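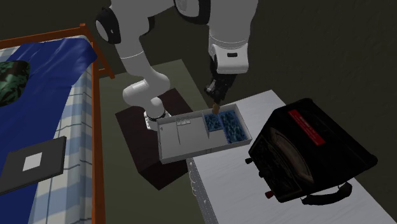 Rakiya Abubakar reckons she will believe in robot housework when one of them can clear out her kitchen drawer without ringing for help. Fair enough. She has run a laundry and cleaning service in Dilville for eight years and gets the sales calls. Arms, trolleys, a thing that folds towels. She has bought none of it.

So can they do chores yet? Short answer, some. Slowly. Long answer depends on who's paying.

Start with sorting, the dullest job in any house. Small things, a tray with dividers, each thing in its own compartment. A kid can do it while watching telly. For an arm with two fingers it's a proper test, and a lot of the practice now happens in simulation, as in the render at the top - white arm, tray on the end of a table, one small brown object between the fingers, a bed right there beside it. Nothing breaks in a simulator. You can drop the same object 2,468 times and start again before lunch, which is what the team at Lastia did last winter with a program they call Illel.

Then they moved it to a real arm. Real table, real clutter. Out of 400 tries at putting one small item in the right section, it managed 60 per cent. The misses were boring ones. Item pinched too near the edge. Tray nudged sideways, then every drop after that landed off by a finger's width. The labour of putting it all right fell to a person with a dustpan.

Is 60 per cent any good? For a lab, yes. For a shop floor, no, and Abubakar laughed at the figure down the phone. Her newest casual would be let go at 90.

Obi, a smaller outfit, has gone the other way and skipped homes altogether. Their arm does one job, kitting screws and washers into trays at a bench, same light, same height, tray bolted down. It works most of the shift. Move the tray and it stops and beeps. Their customers dont mind that much. They bolt the tray down.

A bedroom has nothing bolted down. Blankets slide, pillows end up on the floor, somebody leaves a bag on the table. Making a bed is still miserable work for a machine - cloth changes shape each time it's touched and two fingers don't get much of a hold on it. I asked to see Lastia's arm try. They said April, maybe.

Price is the other thing. Neither company would give me one on the record. Both said it was comming down.

Abubakar has a trial booked with Obi all the same. Hotel soaps into guest packs, one bench, one tray, two weeks. She's keeping the casuals on while it runs.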